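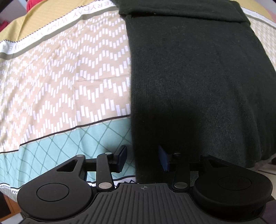
Vitalii Boiko objected, on reading an early draft of this section, that folding clothes is the wrong chore to judge a machine by. In his view a household would sooner have the dishes cleared or the floor picked up, and a robot that does either of those well should count as useful even if it never learns what a sleeve is. We take the point about usefulness. We kept folding as the main test because it was the chore on which the systems we tried differed most from people, and we wanted to know where the difference comes from.

5.2 Folding on a bed

Most published folding results are obtained on a table. The table is flat, it has one color, and it stands at a height chosen for the arm. People at home often fold on the bed. A bed gives way when pressed, its cover moves with the garment, and the far side is hard to reach. We therefore treat bed folding as a separate task and report it separately from the table results in Section 5.1.

The training set for this task holds 1434 demonstrations, all made by people with hand-held grippers. They come from two homes, one in Gratasgate and one in Brulside. Demonstrators were told to fold each garment in whatever way they would normally fold it. We did not ask for a standard fold. This made the data harder to learn from, but the alternative was to teach people a fold and then measure how well a machine copies people who are copying us.

The policy, Gralanitz, takes wrist camera images and the width of the jaw opening as input and puts out short sequences of gripper motion. No overhead camera is used. We ran the trained policy on two arms mounted beside a bed, for a total of 100 trials. A trial began with the garment spread by hand and ended when the policy stopped moving, when the time limit ran out, or when the safety operator stepped in. The garments and bed covers used in the trials were not in the training set.

A trial was scored as a success if the garment could be lifted as a single folded piece and put on a shelf without coming open. We did not score neatness. An early version of the scoring sheet had a neatness column, and the people filling it in disagreed so often that we dropped it.

By this measure the policy succeeded in more than half of the trials. The rate was clearly below the one we report for the table. Towels and pillowcases made up most of the successes. Garments with sleeves made up most of the failures. The most common failure was at the first grasp. The jaws closed on the bed cover together with the hem of the garment, and the fold that followed brought both layers along. In some trials the policy then went on to complete every later step with the cover still caught, and the result looked correct until the piece was lifted.

The second most common failure was that the gripper closed on nothing. The camera sits close to the fingers, and at the moment of grasping the fabric fills so much of the image that its edges may be out of view. A person in the same position would feel the cloth. The policy has no sense of touch, and the jaw width tells it little when the cloth is thin.
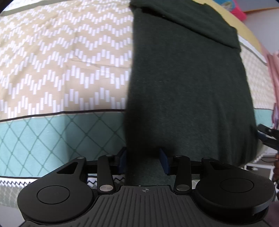
Finding the boundary of a layer is a different problem from finding the boundary of a garment, and we had treated the two as one when we planned the study. The outline of a garment is usually visible as a change of color or pattern. The edge of a layer that lies on top of another layer of the same garment is visible only as a crease or a faint shadow. Figure 4 shows how far apart the two can be. The dark green knit stands out well from the beige and teal bands of the bed cover, and its left edge is easy to follow. The folded layer near the top is the same green as the knit under it, so the fold line is the only thing that separates them. The cover has stronger lines than that in several places, including a zigzag border and a lattice. A policy that has learned to look for lines may go to the cover first, and in our trials on patterned covers this is what we often saw.

To check this, we repeated the failed trials with a plain sheet laid over the bed. Grasps on the bedding became less frequent, which supports the view that the pattern was part of the cause. Grasps of the wrong layer stayed about as frequent as before. Changing the background does nothing for the second problem, and we expect that more data of the same kind would help with it only slowly.

We also asked the safety operator to note every point at which he would have stepped in if the goal had been a folded garment and no longer a completed trial. Taner Coşkun filled in these notes for the whole series. His marks fall mainly in the first few seconds, at or just before the first grasp. Once both jaws held the right layer, he seldom marked anything. For a household this is a more useful result than the success rate. It suggests that a machine which could ask for help once, at the start, would finish far more of its work than one left alone. It also means that someone has to be in the room, and a person who is already standing at the bed can fold a sweater in less time than it takes to correct the arm.

Speed is the other limit. Even in successful trials the policy was much slower than the demonstrators. Part of this is the speed cap we set for safety. The rest is hesitation near the fabric, where the gripper approaches, backs off and approaches again. Raising the cap would not remove this behavior. We tried removing slow demonstrations from the training set and saw no clear change.

We do not claim that these results carry over to other beds or other arms. Two homes is a small sample, and the mattresses in both were fairly firm. Heavy quilts were left out entirely, as were fitted sheets, which our demonstrators found awkward enough with the grippers that we stopped collecting them. For the chores covered here, our answer is that the machine can fold flat items on a bed if given time, and that it cannot yet be left alone with anything that has sleeves. Section 5.3 turns to clearing the floor, the task Boiko would have put first.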